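Help wanted: desk and paper person for a small back office, part time

Hi! I'm Dalva Vasconcelos and I run the office side of Troltness, a little mail-order shop for sheet music. I'm looking for someone to come in 10 hours a week and get our desks back under control, starting in September 2020.

Most of the job is paper. Orders come in on paper, the choirs send their forms on paper (yes, still), and we have nearly 3000 old order sheets that need to be sorted by customer, checked against the list on the computer and put in folders. You'd also keep the desk calendar up to date with shipping dates, wipe down the keyboards and screens, and sort out the cables, which I've been meaning to do since we moved in.
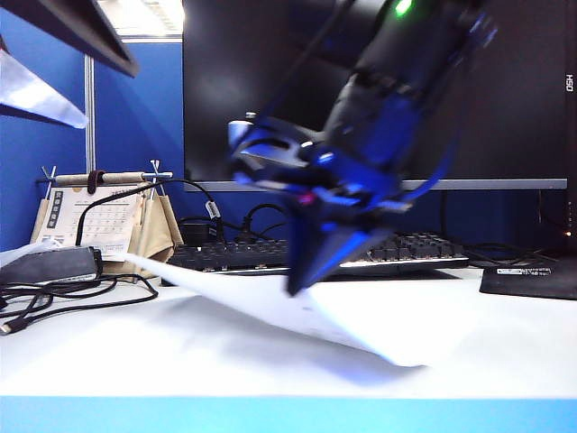 One of our desks, with the calendar, keyboard and monitor.

I'm not fussy about experience. If you've kept a school office or your aunt's bakery books in order, great, tell me about it! You do need to read messy handwriting and type without hating it, and you should be okay with me talking while I work (I talk a lot). The folders live in the Bakker room up one flight of stairs, and a full box is heavy, so please take two trips.

Pay is 200 a week, paid every week, and I'm hoping you'll stay the full 52 weeks. Hours are up to you as long as the mail gets opened before noon. There's coffee, and a decent window.

To apply, drop a short letter at the front counter or mail it to Troltness, Horkska Building, second floor. Tell me which mornings you're free and how you'd sort a big pile of order sheets. I'll call everyone back, even if it takes me a few days.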